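Keeping grapes and other soft fruit fresh for longer
Kitchen tips, by Annelies Schouten

In our house we eat much fruit, and for many years I threw away too much of it. My mother always said that the fridge will forgive everything, but grapes and berries are not so simple. These are the habits which work for me. I live in a small apartment with a normal fridge, so you do not need special equipment.

Do not wash before storing. The pale dust on a grape is called bloom, and it protects the skin. I wash only the portion that we will eat the same day. For the two of us this is 200 grams, weighed on the kitchen scale.

Leave the grapes on the stem. When you pull them off, a small wound stays at the top and the juice comes out there. Cut a little branch with scissors instead. Soft or split grapes you take out immediately, before they spoil their neighbors.

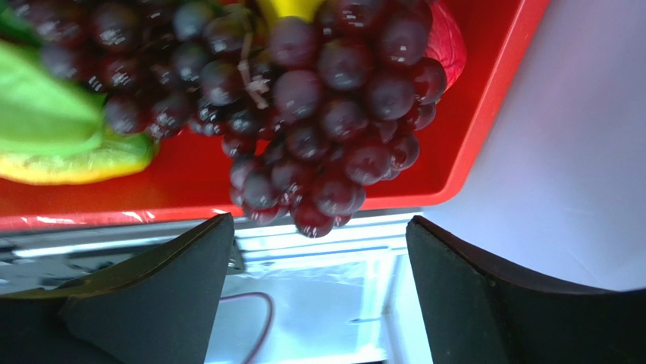 Dark grapes in a red plastic bin.

For one day on the table, any open bowl or bin is good. Line it with a folded kitchen towel if the fruit is very ripe. For longer I use the coldest part of the fridge, at the back of the lower shelf, and I keep onions far away from it. Grapes take the smell of onion very quickly, and I learned this with guests at the table.

Bags are a question I get often. A closed bag holds the moisture inside, and then the mold comes. If you like to use a bag, leave the top open or make a few holes with a fork. Put in one sheet of kitchen paper and change it when it feels damp.
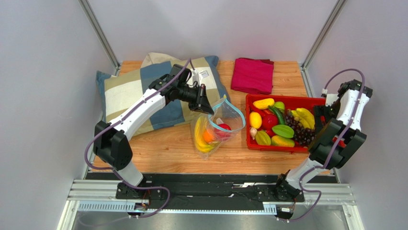
The same bag can be used again if you wash it with warm water and a drop of dish soap, turn it inside out and hang it over a bottle to dry. My neighbor Anouk De Haan dries hers on the handles of wooden spoons standing in a jar. I tried it, and it is better than my bottle.

For freezing, choose firm grapes without seeds. Wash them, dry them really well and spread them on a tray in one layer. After one night you can move them to a box, and they will not stick together. I fill the box with 400 grams and write the month on the lid. A box from October is still good for a smoothie in spring. For small children cut the grapes lengthwise before freezing, in four parts.

Grapes that became a bit wrinkled are still fine in the oven. Twenty minutes at 200 degrees Celsius with a spoon of olive oil and some thyme, and you can eat them warm with soft cheese on bread.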